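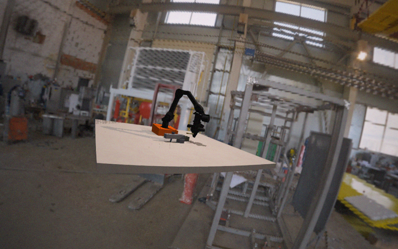 Figure 4. Pale work surface in a workshop.

Surface color affects how quickly people find small parts on a bench. Rastogi and Kovalchuk timed 3532 searches on dark and light tops and found shorter times on the light ones for metal parts. A pale beige top with a gray front edge, as in Figure 4, falls in the light group. We kept the same grouping for the Furnex benches – five in all – and left edge color out of the model. Glare was rated separately by each worker at the end of a shift.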